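Ticket 202 – Coupures ADSL/VDSL à l'étage, site de Bimville
Catégorie : réseau local. État : résolu. Ouvert le 2 mars 2025.
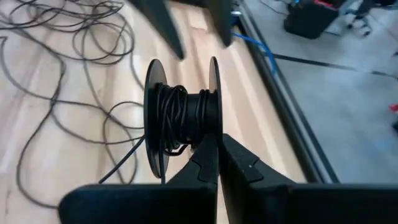 Support Kandpal : bonjour, avant toute chose, pouvez-vous préciser si la perte de connexion touche tous les postes ou seulement ceux de l'étage, et relever l'état des voyants de la box Pestar au moment de la coupure ?

Demandeur : seulement l'étage. Au rez-de-chaussée tout fonctionne, y compris pendant les coupures. Sur la box, les voyants restent fixes. La coupure dure quelques minutes, puis la connexion revient sans intervention. Cela se produit surtout l'après-midi.

Matériel concerné
Box Pestar dans le local technique du rez-de-chaussée. Un switch 8 ports à l'étage, alimenté par une multiprise. Entre les deux, un câble réseau qui passe par la gaine de l'escalier. Deux postes fixes et une imprimante sur le switch. Pas de wifi à l'étage, il a été désactivé à la suite du ticket précédent.

Déjà essayé avant l'ouverture du ticket
Redémarrage de la box : aucun effet.
Redémarrage du switch : la connexion revient tout de suite, mais la coupure se reproduit dans l'heure.
Remplacement des cordons entre les postes et le switch : aucun effet.

Support Kandpal : merci. Pendant la prochaine coupure, lancez un ping vers l'adresse de la box depuis un poste de l'étage, puis un ping vers l'imprimante. Si l'imprimante répond et pas la box, le switch fonctionne et il faut chercher du côté de la liaison montante.

Demandeur : fait. L'imprimante répond normalement. La box ne répond pas, « délai d'attente dépassé » sur toutes les requêtes. Le voyant du port 1 (liaison vers le bas) clignote en orange pendant la coupure, il est vert le reste du temps.

Support Kandpal : l'orange sur ce modèle indique une liaison renégociée à 10 ou 100 Mbit/s. Branchez la liaison montante sur le port 5 pour écarter une panne du port, et laissez tourner une demi-journée.

Demandeur : même comportement sur le port 5. J'ai aussi changé de port côté box, sans résultat. C'est donc le câble de la gaine ou une de ses fiches.

Support Kandpal : probablement. Quelle est sa longueur, et passe-t-il à côté d'un câble électrique ?

Demandeur : une vingtaine de mètres d'après le plan. Il partage la gaine avec l'alimentation du chauffe-eau sur toute la hauteur de l'escalier. Je n'avais pas fait le rapprochement, mais le chauffe-eau est programmé l'après-midi.

Support Kandpal : décalez la programmation du chauffe-eau à la nuit et notez l'heure des coupures.

Demandeur : relevé sur 2 jours. Aucune coupure l'après-midi. Une coupure à 23 h 40 et une autre vers minuit d'après le journal du switch, donc pendant la chauffe. Le lien est net.

Support Kandpal : un câble réseau en bon état supporte en général ce voisinage sur une courte distance. Vérifiez les deux fiches, et en particulier la reprise du blindage si le câble est blindé.

Demandeur : fiche du haut correcte. Fiche du bas sertie sur une gaine dénudée trop loin, paires détorsadées sur 4 cm environ. Le câble n'est pas blindé.

Solution appliquée
Fiche du bas coupée et resertie au plus court. Les coupures ont diminué sans disparaître. Nouveau câble blindé posé ensuite dans la goulotte du couloir, à l'écart de l'alimentation électrique. L'ancien câble est resté en place dans la gaine, débranché et étiqueté « HS ».

Contrôle : chauffe-eau remis sur sa programmation d'origine, aucune coupure, voyant du port 1 vert en permanence, débit identique à celui du rez-de-chaussée.

Support Kandpal : parfait. Je passe le ticket en résolu. Le site de Rorkermont a la même disposition de gaine, pouvez-vous y vérifier les fiches lors de votre prochain passage ?

Demandeur : prévu en juin. J'ouvrirai un ticket séparé si besoin.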